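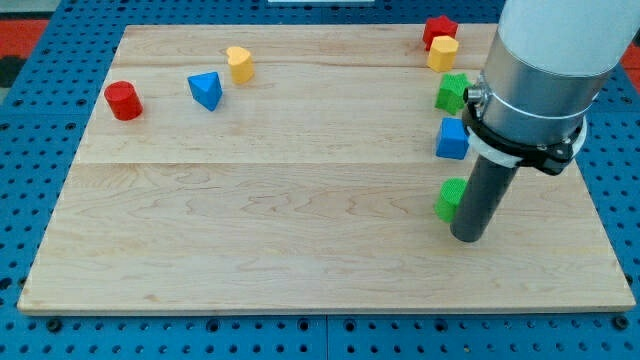
Shape blocks on the maple board

Welcome to the little corner of our site where the play shelf gets its moment! Mathis Collet and I have been putting these sets together for the toy library since last February.

The one up top is the set we call Daria, and I have to admit it's my favorite. You get a cylinder and a cube, which every set has, but also a yellow heart and stars in red and green, and those are the ones small hands seem to go for first. We like to scatter them a bit and let a child decide what belongs together – all the reds, say, or everything with points.

The board is maple, and I could look at that wavy, honey-toned grain all day long. Baptiste Huet wanted to paint ours, and I'm glad he was talked out of it. The blue pegboard underneath is what we use for all our table activities, and the blocks look so cheerful with it.

Daria can be borrowed for 18 days at a time, and you're welcome to renew it twice if no one else is waiting. Please wipe the pieces with a soft cloth before you bring them back. The Lockyer set is next on the page, as soon as we finish sanding it.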